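4.3 Installing the Label Printer Driver and Loading Media

Read this section before you connect the Ustent label printer to a computer. The driver must be on the computer first. If the USB cable is plugged in before the driver is installed, Windows may assign a generic text driver, and the printer will feed blank labels.

Before you start

You need an administrator account on the computer, the power supply that came with the printer, one roll of labels and one ribbon. The Villonitz ribbon in the starter kit is a short one and prints up to 200 labels. Full-length ribbons are sold separately and print up to 1,000.

Installing the driver

1. Turn the printer off and unplug the USB cable if it is connected.
2. Open the Druditz setup program and select Printer Driver.
3. Choose your model. The model number is on the underside of the printer, next to the serial number.
4. When asked for a port, select USB. For network printing, stop here and go to Section 4.6.
5. Wait for the message "Ready to connect."
6. Plug in the USB cable and turn the printer on. The status light blinks green and then stays on.
7. Click Finish. Restart the computer if you are asked to.

Note: Driver versions dated before Apr 20, 2020 do not support the 12 mm label width. Check the version under Printer Properties, About.

Loading the ribbon

1. Press both side latches and lift the cover until it clicks.
2. Push the full ribbon roll onto the rear spindle with the ink side facing down.
3. Pull the leader under the print head and tape it to the empty core on the front spindle.
4. Turn the front spindle by hand until the leader is past the print head and the ribbon lies flat.

CAUTION: The print head gets hot during use. Let it cool before you open the cover to change a ribbon. Do not touch the head with metal tools.

Loading labels

1. Slide the roll onto the holder with the labels facing up.
2. Feed the free end between the two guides and out through the front slot.
3. Move the guides in until they touch the edges of the label stock. They should not bend it.
4. Close the cover and press Feed once. One label should come out and stop at the tear bar.

If the printer feeds several labels and then shows error 645, the gap sensor has not found the space between labels. Hold Feed until the light turns orange, then let go. The printer will measure the stock and stop by itself.

Placing the printer

Set the printer on a level surface with room to open the cover fully. Leave the front slot clear so that labels can fall freely. Route the power and USB cables behind the printer, away from anything that moves, and do not let them hang where they can be pulled.

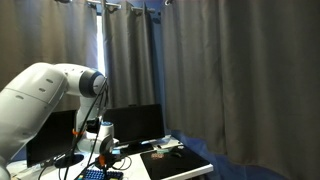
Figure 4-7. Arm and cables near the desk surface.

Printing a test label

1. In Printer Properties, click Print Test Label.
2. Check that the border is complete on all four sides.
3. If the left or right side is missing, adjust Horizontal Offset one step at a time and print again.
4. If the print is pale, raise Darkness by one. High settings shorten the life of the head.

Saved label layouts from the older James software can be opened with File, Import. Fonts that are not on the computer are replaced, so check each layout before you print a full batch.

Go on to Section 4.4 to set up label sizes.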